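Drimton bedroom set, bedding notes
Tue 9 February

Continuing from the December entries. Subject is the dressed bed in the Drimton room: which layers go on, in what order, and how the duvet behaves when it is folded back and when it is spread. The Kornum guest room set is written up separately under 573.

Layer order, bottom to top:
mattress
white fitted sheet
gray runner at the foot, fringed
white duvet
pillows and fringed piece at the headboard

The runner goes on before the duvet. In December we had it on top, as the Bakhtiari sheet shows it, and it slid every time the duvet was moved. Underneath it stays put better, but it shows less. Keep it underneath until the photos for Drullby are agreed.

Duvet folded lengthwise: the fold makes a thick ridge from near the pillows to the foot, and the sheet is left open on one side. The lower end droops over the foot of the mattress and covers part of the runner.
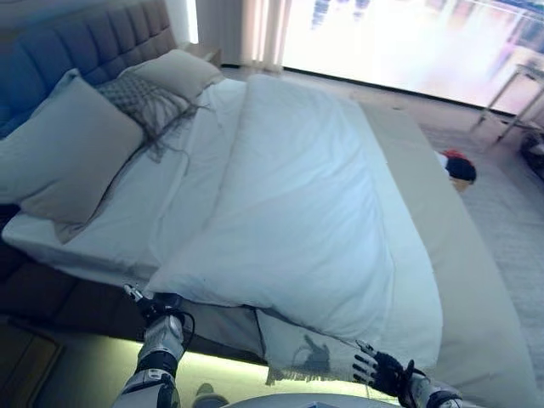

Duvet folded lengthwise, runner under it at the foot.

The headboard is channeled, blue-gray. Pillows set against it lean into the channels and do not need a second row behind them. Two large pale ones are enough for this width. The fringe on the gray piece between them tangles if it is dragged across the sheet. Lift it by the woven part and lay the strands out by hand.

Duvet spread over the middle: set the upper edge first, straight across the mattress, with a band of sheet showing below the pillows. Then work toward the foot. Creases collect along the near edge, and pulling on the corner only moves them. Smoothing with a flat hand from the center outward is slower and gives a better result. The near corner may hang over the side of the bed. The foot edge came out on a diagonal, with one point toward the foot, and I left it that way because the cover below it was lying smooth.

The fitted sheet still has long wrinkles running lengthwise. It was stored folded in a 400 mm bin, which is too narrow for it. Move it to the shelf. The under-bed light strip stays on for this setup. It throws a bright band on the floor along the near side, useful for seeing where a hanging corner ends.
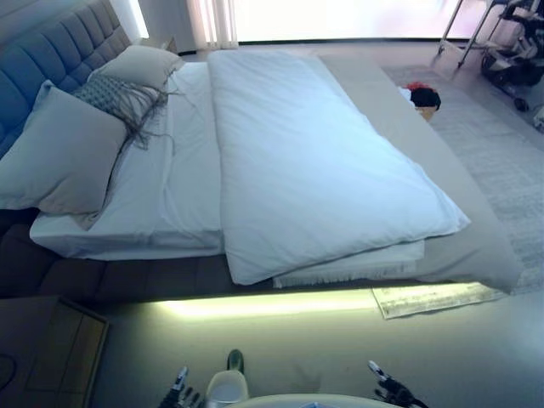
Gathering the duvet

Separate problem from spreading. When the cover is taken up by a pinch on the top surface, the fill stays behind and the fabric lifts in a small peak. The rest bunches into a mound on one half of the bed, and the front of the mound goes over the mattress edge toward the floor. The sheet on the other half stays mostly flat, soft creases only.

Things to watch: the pinch point should be well in from the edge. Near the front, loose white fabric trails off the duvet and can be mistaken for its edge. Check for a real hem before folding anything to it.

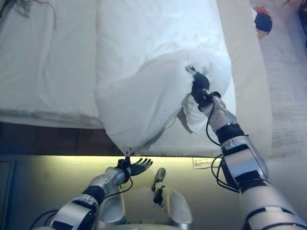
Page last changed: Tue 9 February, revision 5

Left to do:
Wash the fitted sheet and dry it flat.
Measure the duvet against the mattress width. The label number, 1926, is a stock code and has no size in it.
Ask Drullby whether the fringe at the foot has to be visible. If so, the duvet has to sit higher and the band of sheet at the pillows gets narrower.
Try the fold in thirds, same order of layers, and note where the ridge ends up.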